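Re: [house-swap] Leaving valuables out for the September swaps

Ileana, thanks for raising this. I've done both kinds of swap now, with things locked away and with things left where they live, and I'd go for a written list every time. 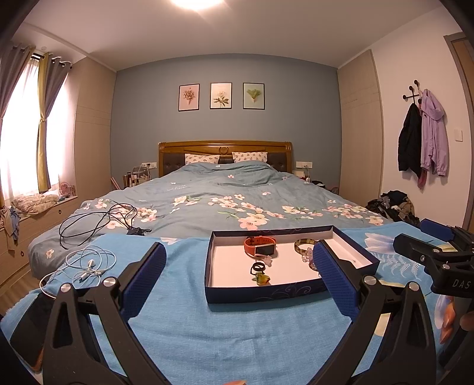
We had a couple from Pevo in our place for two weeks last September while we stayed in their flat in Bedorov. I sent them a page beforehand saying which drawers were ours and which were free. They did the same for us. We had no trouble either way.

On 30 August, Ileana Dumitrescu wrote:
> Does anyone empty the bedroom completely before guests come?
> My sister says I should clear everything down to the hangers.
> It took me 2 days last time and I still couldn't find my
> passport afterwards. Also, is the deposit still 40?

Two days is too much. I clear half the wardrobe, one bedside table and one shelf in the bathroom. Jewellery that matters goes to my mother's. Passports and bank papers go in a folder that travels with us. The rest stays.

Check your insurance before you agree dates. Ours covers guests who don't pay, but it wants their names in writing, and it won't cover cash at all. I had to ring twice to get that in an email.

The deposit is still 40, paid to the list account and returned when both homes have signed off. Please put your surname in the reference, as last year there were several payments I couldn't match to anyone.

If anyone has swapped with a family with small children, I'd like to hear how you dealt with the stairs. We may have one coming from Vlad and our gate doesn't fit the top landing.

Albertina Cardoso

2 replies | 0 shares
Contact the list owner | Copyright remains with the authors of messages | Back to top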